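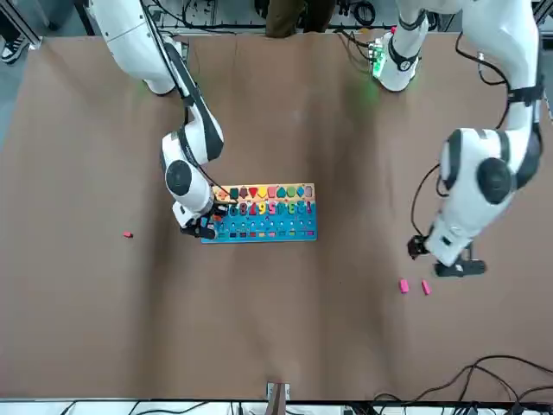 Two arms, one puzzle board and a sheet of brown paper at the Lomholm workshop.

Robots & Work
November 17, 2022
By the newsletter desk

Eight hundred times. That was the number on the slide at Plorno's October open day, and it was the one the audience wrote down. Eight hundred runs of a person steering a pair of robot arms through a children's puzzle, each run recorded from start to finish, so that a piece of software can later be asked to do the same thing with no person steering.

We went to Lomholm expecting to be sold something, and we were. The pitch goes like this. Writing instructions for a robot is slow and expensive, and the instructions break when the parts move. So you skip the writing. Someone who knows the job takes the controls and does it by remote, the arms follow, and the recordings do the work that the programmer used to do. Plorno says a new operator can be useful after 2 days of practice. Small factories, the company says, will be teaching their own machines before long.

Maybe they will. What we saw was people working hard and patiently at something a preschooler does before lunch. The board has shapes along the top and chunky numbers beneath them, and the arms have to get hold of small pieces and put them where they go. An operator we watched needed several tries to line up on one piece. She was good at it, too. The trouble is that steering an arm by remote gives you very little feel for what the fingers are touching, so you do it by eye, and you do it slowly.

All of that slowness goes into the recordings. If the operator hesitates before closing the fingers, the software has a hesitation to learn from. Plorno's answer is that bad runs get thrown out, and when we asked who decides which runs are bad, we were told the operators flag their own. We would like to see that checked by somebody else. 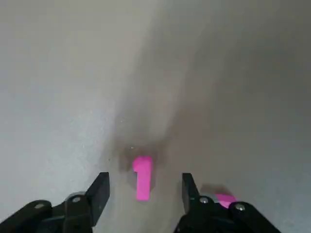
Camera placement was the part of the visit that changed our minds a little. A lens mounted close to the fingers gives the software a view that no human operator on an ordinary line would have, and for lining up on a piece it is a good one. With a pink number 1 lying between two open fingertips, even we could tell where the hand needed to go next. But the same view has an obvious hole in it. Another pink piece was mostly hidden behind the right finger, and from that angle alone we could not have said what it was. A second camera watching the whole table helps with that. It is also one more thing to mount, aim and keep from being bumped, and on a real shop floor things get bumped every shift.

Then there is the paper. Plain brown covering makes the pieces easy to pick out, and that is a sensible way to begin. Our readers' benches have oil on them, and last week's offcuts, and a coffee. We asked how a system taught on a clean surface does on a dirty one and got a polite answer about future work.

The cost question went about the same way. Plorno quoted 210 operator hours for the puzzle task, which included practice but left out setup and repairs. Anyone who has run a pilot project knows where the hours go, and they go into setup and repairs. A shop that changes its product twice a year would have to ask whether it is paying for those hours again each time. The company believes later tasks will need fewer runs. It had no figures to show us.

None of this makes the method a bad one. Showing beats typing for plenty of jobs, and we came away thinking that the people at the controls know more about the limits than the people giving the talk. If Plorno comes back with results on parts it didn't train on, recorded by an outside party and with the failures left in, we will go to Lomholm again and pay our own train fare.

Related items
Seixas puts its packing arm on hold
What the Wisorska trial left out of its report
Who owns the recordings when an operator quits?
Letters: your robot stories, mostly complaints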